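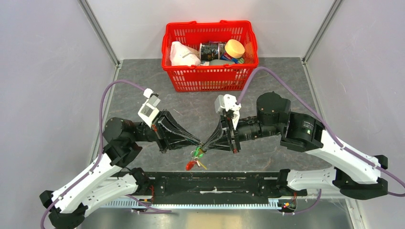
双臂桌面工作站的搭建、日常维护与一次线缆检修
课程项目报告(自动化专业,综合实践课)

一、写在前面

这份报告写的是我们小组这学期负责的那台双臂工作站。说“负责”其实有点不敢当,刚接手的时候我们连哪颗螺丝该先松都不知道,第一周基本是围着它转圈,翻前一届同学留下的几页手写笔记,边看边猜。后来慢慢熟了,谁路过实验室都会顺手看一眼它的线有没有挂住,擦一擦地板,像照顾一盆有点娇气的植物。

课程要求是“选定一台设备,完成安装、调试、维护并形成文档”,没有要求我们写新的控制算法,所以报告里讲算法的地方很少,讲螺丝、线缆和清洁的地方很多。如果下一届同学接着用这台设备,希望你们先读第三节和第五节,那两节是我们花时间最多的,也是返工最多的。

我们给工作站起的名字叫 Vokia,写在借用登记本上,实验室里大家也这么叫。下文有时写“工作站”,有时写 Vokia,指的是同一台。

二、工作站的基本构成

Vokia 是一个半封闭的小工作间,左右和后面有浅灰色的围板,转角处用金属立柱固定。地面铺的是灰色大理石纹的面板。前侧横着一根黑色安装导轨,两条机械臂的底座分别装在导轨两端,向中间伸出,左右基本对称。导轨下沿有一条金属齿条。

每条臂由白色的连杆和黑色的关节电机组成,末端是深色的鳍状夹爪,夹爪上方各有一个白色小模块。淡紫色的线缆从模块引出,绕一个大弧,再沿着连杆走到底座那边。这个弧看着松松垮垮的,第一次见的人总想把它收紧一点,请千万不要,原因在第五节会讲。

我们选的测试任务是双臂交接:一只夹爪拿起小物件,送到中间,另一只夹爪接住,再放进后方的红色塑料篮。任务本身不难,可是它对两条臂的相对位置很敏感,装歪一点点马上就能看出来,所以特别适合拿来检查机械安装做得好不好。用得最多的小物件是一串带彩色小牌的钥匙扣,绿色的圈,红的黄的牌子,夹住以后会晃,比硬邦邦的方块难对付得多。篮子里平时放着罐子、黄盖子的瓶子和一只揉皱的白色塑料袋之类的杂物,免得我们只在空篮子上把动作调得漂漂亮亮,一换环境就不行了。

三、安装过程

1. 导轨

导轨是所有东西的基准,我们却偏偏在它身上偷了懒。最开始只是把导轨放上去,目测觉得平了就拧紧。两条臂装好以后跑交接,左边送过来的东西总是比右边等着的位置低一点,我们先怀疑标定,又怀疑夹爪装反了,折腾了整整一个下午,最后才想起拿水平尺量一量导轨。右端果然翘着,底下压了一小截扎带头。

现在的做法是:先把安装面擦干净,用手摸一遍,确认没有碎屑;放上导轨,螺丝全部带上但不拧死;从中间往两端交替拧紧,每拧一轮量一次水平。慢是慢,但这一步做好了,后面能省很多力气。

2. 底座与连杆

底座装在导轨两端的支架上。装底座时需要两个人,一个人扶着臂,一个人拧螺丝。臂没有通电的时候关节是软的,手一松就会往下塌,我们有一次就让连杆磕在了地板上,好在只蹭掉一点表面,没有伤到结构。之后我们在地板上垫一块折好的毛巾再动手,心里踏实很多。

连杆上的螺丝比较多,大小又接近,很容易混。我们用一个分格的药盒来装,每一格贴上关节编号,拆一个关节就放一格。药盒现在还在工具柜第二层,欢迎继续使用,请不要拿去装别的东西。

3. 夹爪与末端模块

夹爪的手指是成对更换的,不要只换一根。新旧手指的软硬不一样,混着用的时候夹小东西会往一边偏。末端的白色模块装上去以后带一点倾斜角度,这是正常的,不用掰正。拧模块螺丝时力气要小,感觉到阻力以后再带一点点就够了。

4. 供电与第一次上电

上电前我们按清单逐项读、逐项指,一个人读,一个人用手指着对应的接头回答。刚开始觉得有点傻,后来真的靠它发现过一次右侧接头没有插到底。上电后先看指示灯:右臂上方的电机外壳上有一个绿色小灯,导轨右端附近的小电路板上有几个红色小灯。我们的习惯是把正常状态下各个灯的颜色记在登记本封面内侧,以后有人觉得不对劲,翻开就能对照。

电源和备用线是从 Jellgate 订的,包装盒里的接口说明我们复印了一份夹在登记本里,原件放在抽屉里。

四、调试

调试分成单臂和双臂两个阶段。单臂阶段让每个关节以低速走完自己的行程,听有没有异响,同时看线缆会不会碰到围板。这里想多说一句,耳朵真的很有用,好几个小毛病都是先听出来,过后才在记录曲线里找到的。

双臂阶段先不放物件,让两只夹爪慢慢靠近中间,指尖对指尖停住,用一张薄纸试它们之间的缝。两边对得齐,纸能平平地滑过去;有一边高了,纸就会翘。这个土办法来自上一届的手写笔记,我们试过用软件里的坐标去对,但软件只知道电机认为自己在哪里,并不知道导轨歪没歪,所以纸片法我们一直保留着。

空载对齐之后再上物件。我们用 Lazaridis 小组共享的记录脚本保存每次交接的结果,每轮做30次,一轮中间不调参数,哪怕眼看着要失败也让它跑完。一开始大家总忍不住中途去改,改到最后谁也说不清哪个数字对应哪一套参数,那几轮的数据只好全部作废,想起来还是有点心疼。

钥匙扣的难点在于它会摆动。送得太快,到了中间还在晃,接的那一侧就容易夹到牌子,夹不到圈。我们在交接点前加了500毫秒的停顿,等它自己稳下来,再让另一侧合拢。停顿更长也可以,只是一轮下来等得人犯困。

五、线缆检修(重点)

学期过半的时候,左臂开始偶发性地失去末端模块的信号。最麻烦的就是“偶发”两个字:人站在旁边盯着,它一切正常;转身去倒杯水,回来就看到报错。我们先后重启了程序,换了接口,重新插拔了底座那一侧的接头,都只能管一小会儿。

后来我们把报错时的关节角度全部列出来,才看出规律:报错几乎都发生在腕部转到行程末端的时候。于是断电,用手托着腕部慢慢转过去,果然看到靠近模块的那一小段线被拽得笔直。原来之前有同学嫌线缆乱,好心把弧收短了,还多加了一根扎带。线在那个位置反复受力,插头就一点一点往外退。

检修步骤如下,写得细一些,方便照着做:

先断电,等指示灯全部熄灭。
在地板上铺毛巾,把臂放低,让它有东西靠着。
剪掉靠近模块的扎带,剪的时候刀口朝外,别伤到线皮。
从模块一侧拔下插头,检查针脚有没有歪,线皮有没有发白或者裂口。
换新线时从模块往底座方向走线,先把弧留够,再固定连杆上的各点。
弧的长度以腕部转到两端都不绷紧为准,我们用的线段是400毫米。
扎带只拧到线还能轻轻滑动的程度,尾巴剪平。
手动把每个关节走一遍,看线,不看屏幕。
上电,低速再走一遍,然后做一轮空载对齐。

右臂当时没有报错,我们还是一并换了,这样两边的线一样新、弧度一样大,以后比较起来也方便。换完以后左臂没有再出现同样的报错,不过我们观察的时间还不算长,只能说到交报告为止是这样。

顺便记一个教训:弧留得大了,又要小心它往外甩,碰到围板或者勾住篮子的边。篮子应当放在靠后居中的位置,提手折下来贴着边沿,不要立着。我们有一次忘了折提手,右边的线就挂了上去,幸亏当时跑的是低速。

六、日常维护安排

维护表贴在围板外侧,每次用完签字。内容不多:擦地板,检查夹爪手指有没有裂纹,看线缆弧度,收好物件。每个星期天晚上做一次稍微彻底的,用软毛刷清理齿条,把齿缝里的灰和线头刷出来,再检查导轨两端支架上的螺丝。齿条上不要随便喷油,油会粘灰,越粘越厚,我们就为此用牙签一格一格地剔过,剔完手腕酸了两天。

备件盒里目前有夹爪手指6根,都是 Flolteck 那一批,表面的纹路比原装的浅,抓塑料包装袋时稍微滑一点,抓钥匙扣没有问题。快用完时请提前登记,别等到只剩单根。

七、还没有做好的地方

导轨的水平现在靠人工检查,搬动一次就得重来一遍。我们想过在安装面上加定位销,图画好了,材料没有等到。线缆的固定点也还是扎带,理想的情况是做一个小的导线夹,让线只能沿着一个方向滑动,我们打印过两版,第一版太紧,第二版装上去以后会挡住连杆上的螺丝孔,图纸都留在共享文件夹里,有兴趣的同学可以接着改。

另外,我们的维护记录前半学期写得很随便,“已检查”三个字占了大半页,到了真正要查线缆问题的时候几乎帮不上忙。后半学期改成写清楚看到了什么、动了哪里、换下来的东西放在哪儿,这样翻起来就舒服多了。登记本还剩小半本空白页,和药盒放在一起,钥匙在门口挂钩上。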